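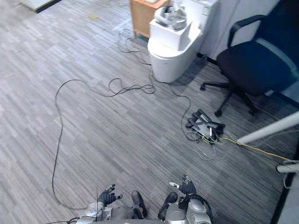 The Drimov bathroom kit is a rental package of software and mock fixtures for a humanoid robot, and our group reviewed it for the service robotics course. The members were Yaneth Llanos, Jhonatan Sánchez and Valter Quintela. Setup took most of our first session. The toilet is freestanding with no plumbing, so it can go anywhere on the carpet, but the manual says little about cables, and a long black one ran across the floor in loops in front of the robot. We would like to see a cable plan in the next version.

The kit comes with five routines. We had time for two of them – the surface routine and the towel routine. The surface routine brings a fingertip down close to a flat surface and holds it there. Speed is set in one menu and height in another, and we kept mixing them up.

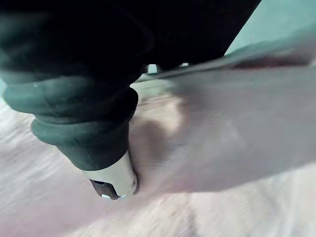

Figure 2. Silver fingertip close to the pale surface, arm at left.

For the towel routine we used the default grip settings. The manual gives a starting position for each hand but does not say how thick the towel can be. Dušan Kadrić, our advisor, asked us to write down every setting we changed, and that list is in the appendix. 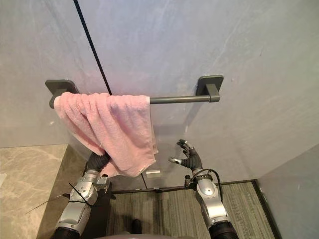 The rental price was $3864, paid by the department. Support answered our two emails within a day.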